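21 Sep 2026
Print floor, Kultell account, direct mail reprint

Plates for the reprint were received from Weidemann and mounted before the first shift. The order stands at 2,417 folded mailers on the Darno uncoated stock. Make-ready consumed 200 sheets, which is above the allowance. Register on the cyan unit drifted toward the gripper edge and was corrected at the second pull. Density readings are entered on the job ticket.

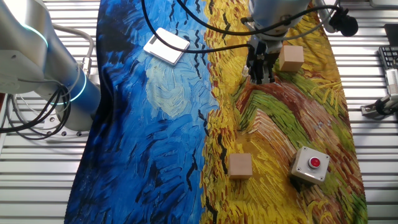

Printed fabric mat, blue and yellow halves, on the slatted work surface.

Folding was started after lunch. 1,365 pieces were complete at the close of the shift, and the remainder are stacked by the folder under job 368. Slight cracking was observed along the second fold where the solid runs across it. H. Rathjen has requested that the score be deepened before work resumes.

B. Nolte to confirm the delivery address in Jistetport with the client. The January version of the address file must not be used.

Open: replacement blanket for unit two, not yet ordered.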